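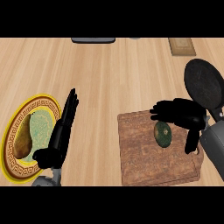 A pear on a plate with a Greek key border. Illustration: Garix

The Sutherland festival began as an argument about a generator, and people who were there will still tell you that the generator won.

It was June, in a hayfield nine miles from a paved road, and Harvey Paquette had promised the town three things in writing: the music would stop at midnight, the parking would stay on the north side of the creek, and the crowd would not top 400. He kept the first promise by accident. The generator quit at 11:40, in the middle of a drum solo, and the drummer kept going for another six minutes before he noticed he was the only one on stage making any sound.

"People said it was the best part of the night," Paquette told me. "I'd like to think they were being kind to the drummer, but I was the one who booked the other eight acts."

The paid gate that first year was 491. This is a matter of record, the record being a spiral notebook that Darlene Bergeron kept in the ticket shed and has kept ever since in her kitchen, next to the phone. Bergeron sold every ticket herself from a folding chair. She let me read the notebook but wouldn't let me hold it. Beside the final number she has written, in blue ink, "plus the ones who came up through the corn."

How many came up through the corn depends on who is talking. Paquette says a handful. Zachary Pelletier, whose corn it was, says it was closer to an invasion, and he sent the festival a bill that autumn. The two men didn't speak for most of a year. Then Pelletier's daughter joined a band, the band wanted a slot, and the bill was settled for a lower figure and a Saturday-night spot that neither side has ever described to me in the same way.

Small festivals tend to get written about as if they sprang out of the ground on good feelings. Sutherland ran on extension cords and grudges. In its second year the headliner was Seltus, a four-piece that had one song on college radio and a van that couldn't go in reverse. They arrived five hours early so they could park by driving in a large circle. Their set ran 90 minutes, which was twice what they had been booked for, and much of it was the one song.

Lucimara Brandão was on the bill that year too, listed on the poster as "Lucy Brandon." She had come up from the city with a guitar and a bus ticket and been given the two o'clock slot, when most of the audience was asleep or in the creek. She played to a few dozen people and a dog. Two of those people ran a small label called Sandano, and the record they made with her the following winter is the reason most readers of this magazine have heard of Sutherland at all.

She still has the poster framed in her hallway. "I was furious about the name for a month," she said. "Then the check came and it was made out to Lucy Brandon, and the bank wouldn't take it, and I was furious for another month."

Was she ever paid? Paquette believes so. Brandão believes not. Bergeron checked the notebook, ran a finger down the page, closed it and offered us both coffee.

The tapes from those years have been a subject of rumor for so long that I had stopped expecting to hear them. Tirta Santoso, who was nineteen at the time and ran sound in exchange for meals, recorded everything off the board on whatever cassettes he could find. Several were already in use. On one of them Brandão's closing number gives way, without so much as a click, to a man teaching conversational Italian.

Santoso has spent the past two winters cleaning them up in a spare bedroom. The sound is better than it has any right to be – you can hear the creek, or at least a hiss that he insists is the creek – and worse than the legend needs it to be. The Seltus set is long. The singer forgets the name of the town twice and the second time settles for "you people." The drum solo is intact, including the six minutes after the power died, which Santoso caught on a battery recorder he had been using as a doorstop.

I played that stretch for Paquette in his truck. He listened with both hands on the wheel, though we were parked. When the drumming finally stopped there was a pause on the tape, then a cheer, and then a voice near the microphone asking if anyone had seen the guy with the fuel can.

"That's me," he said. "I'm the guy with the fuel can. I was in the creek."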